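Handout 4: Placing a two-arm robot in a shared workshop

Binus Evening Course, Home and Shared Workshop Builds

These notes cover the floor plan, the cable runs and the first session at the laptop. Mechanical assembly was in the previous handout. Bring that one along, as the bolt tables are not repeated.

1. Marking out the bay

The Julport workshop gives each group one bay with gray partition walls. Mark the position of the base before anything is rolled in. Tape a cross on the floor for the center of the torso, then swing a string from each shoulder point at the full reach of the arm. Our build plan uses 457 mm from shoulder to elbow. Measure your own and write it on the tape.

The two arcs will overlap in front of the torso. Handing a part or a garment from one arm to the other is done inside that overlap. Desks and chairs may stand inside the arcs only while the arms are powered down.

2. Desk and cables

Put the desk close to a wall outlet. The laptop goes on the desk - never on top of the torso, even for a minute. Cables drop straight off the desk and run along the wall. Any cable that has to cross open floor gets a cover before the first powered test.
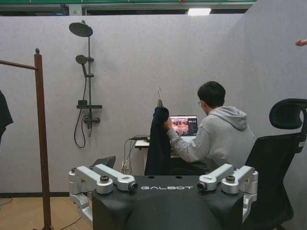
Course notes by the Binus workshop team
June 27, 2024

3. Working with a garment

The textile exercises use clothes on hangers. A dark garment against a dark background is hard for a camera to pick out, so do the first trials in front of the light gray partition. Hold the hanger by hand before you hang anything on the rack, and compare what you see on the laptop in both cases. Note the following for each trial:

Color of the garment
Height of the hook above the floor
Position of the lights
Whether the full garment is in view

Keep the hook clear of the mesh on the office chairs. It catches easily, and the Wistholm pattern hangers have a sharper end than the others.

4. Shoulder joints

Check the brackets on both sides before every session. Look for play by moving each upper link by hand with the power off. If one side moves more than the other, stop and go back to the Besnard alignment sheet, form 3383. Tighten in small steps, left and right in turn.

5. For next time

Draw your bay to scale with both arcs, the desk and the outlet. Add the cable run in a second color. Hand in the drawing with your four trial notes clipped behind it.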